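Altholm Hall House Meeting, May
Minutes, typed up by me again

We got going a little after 7 in the front room. Good turnout, and thanks to whoever brought the lemon bars (I had three, put that in the record). Last month's minutes were approved with one fix: I'd written that the side gate was painted, and it was only primed.

Money first. We have 600 dollars in the repairs pot after paying for the gutter work. The bake sale brought in 126, better than last spring! We agreed to keep 100 back for the boiler visit and talk about the rest under floors, so that's what took up most of the evening.

Kitchen cupboards. The door by the sink still swings open on its own. Two people offered to look at the hinge and I've put them both down for it. The shelf of odd lids got a long discussion and I'm not typing all of it. Short version: lids with no pot go in the box by the back door, and if you want yours, get it before the next meeting.

Storage room. Folding chairs are going back on the rack facing the same way, please, everybody. The Kukura banners can stay until the summer fair and then they need a new home.

Floors. OK, the big one. We had two quotes for cleaning and resealing the tiled floor, one from Nuvden and one from Kuo. Nuvden came in at nearly 90 dollars more but would do the edges by hand, and Kuo would want the room for two days. A few of us are very fond of the green (me included, I'll admit it) and there was a loud no when somebody brought up vinyl. So the tile stays. That was voted on and carried, with one person abstaining on account of cold feet in January.
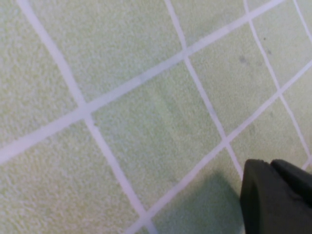 Then we went back and forth about the grout. One side wants it left whitish and just scrubbed, the other wants it redone in a darker gray so it's easier to keep up. I'm in the scrubbing camp, but I was told to write this part fairly, so: both sides had a point and we didn't settle it. We'll ask both companies what a darker grout would add to the price and vote next time. Meanwhile, plain warm water and the soft mop only. The speckled finish is grainy and it hangs on to soap something awful.

Rugs were mentioned. No decision on rugs.

Any other business: the key to the meter closet is on the hook again, and the coffee urn needs a new plug before the fair. I said I'd price one.

We wrapped up at 8:40. Next meeting same time, front room, and I'm bringing the snacks.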